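Grendgate Nemix 4
Motion planning and grasp software for arms that work in tight places

Overview

Nemix sits between your perception stack and your arm controller. You give it a target, it gives you a path, and it tells you in plain words when it can't. Most planners prefer to return error 63 and let you have a think about it.

Version 4 is built for awkward containers: bowls, bins, deep trays, anything with sides. Picking a block off a flat table has been a solved problem for years, mainly by people who own flat tables.

What it does

The container planner treats the rim and inner wall as one surface and plans both fingers separately, so a parallel gripper can go in at a slant without clouting the side. Soft objects get their own contact model. Set the stiffness by hand or let Nemix guess, and it will show you its guess before moving anything.

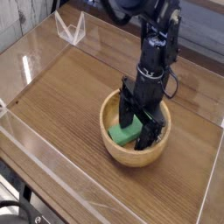
Cables are in the model too. Draw the loop once in the setup tool, give it some slack, and the planner keeps it out of the way on every approach. Saodah Lubis wrote that part after a long February and would like it to be used.

Clear walls and guards can be entered as keep-out planes. Depth cameras are famously relaxed about acrylic, so we suggest you type them in.

New in version 4

Replay view, with finger contacts shown against time
Plan cache, up to 4,000 stored paths per cell
Error messages rewritten by Najwa Chamoun, who has removed the word "unexpected" from all of them
Import from Mavaston scene files – the old ones as well, sorry for the wait

What you need

A 64-bit Linux machine, a wired link to the arm controller, and joint limits that somebody has checked. Nemix doesn't replace your emergency stop.

Licences

Single cell: £1,322 a year
Site licence: £3,000 a year

Both include updates and email support from Rui Calado, who answers faster if you attach the log.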